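4. Check the grasp in sim

1. Load the Plarnden scene, set the planner to Derese. Leave seed at 228.
2. Step to the cup grasp – fingers go inside the rim.
3. Pause and compare cup height with the log.

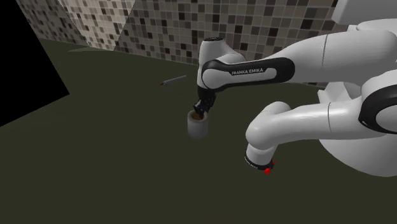
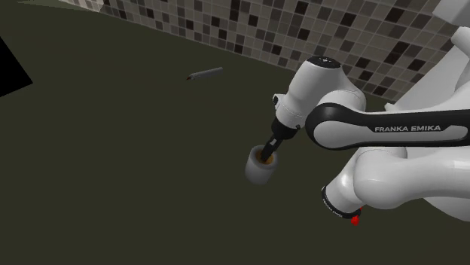 Gripper in the cup, both views.

Kellosex Motion Planning Team, Baltanthorpe

4. Cup slips? Raise finger force by 3, rerun from step 2.

Note: wall tiles are visual only, no colision mesh.

CAUTION: don't export the trajectory til 5 runs pass in a row.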